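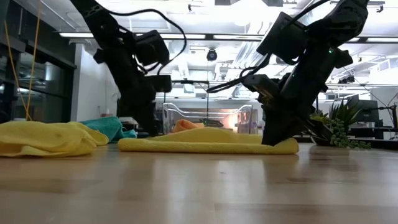
Zekudine Linen Room: Progress Report for August
Prepared by Syafiqah Wijaya for Teguh Tambunan, Tarigan Fund

The grant covers towels, storage bins and the time needed to write a folding guide. All of the cloths have been bought and are in use. We ordered 28 and set 4 aside as spares. The colors are yellow, orange, blue and green, so that each cleaning area can have its own.

Folding

The guide now has a finished page for the yellow towels. They are folded into a long strip first, then brought in from the ends. The strip is the step that takes the most practice, as the top edge tends to rumple. Green cloths are still folded in whatever way suits the person on shift, and their page has not been started.

Storage

We chose clear bins so the colors can be checked without unpacking. Folded cloths are stacked flat, with mixed colors in one bin for the daily set. The bin stays at the far side of the table, next to the potted plant, which leaves the wood top open for folding.

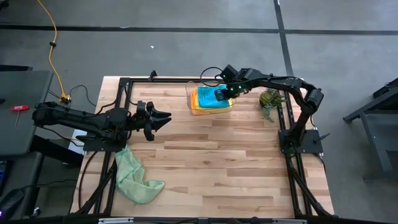

Purchasing

The bins came from Clunent and were delivered in one batch. We have spent the full amount budgeted for towels. There is money left on the storage line for 2 more bins, and we would like your approval to order them.

The yellow towels are looped terry with a flat woven band near the hem. We ask staff to find that band before they start a fold and keep it to the same side each time. 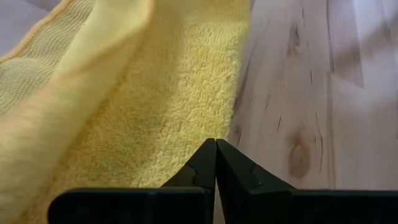
It also gives the written guide a fixed starting point, and we plan to use the same wording for any other towels that have a band. Oditz will print 20 copies of the guide once the remaining pages are approved. The draft of the green page will be sent to you with the next report.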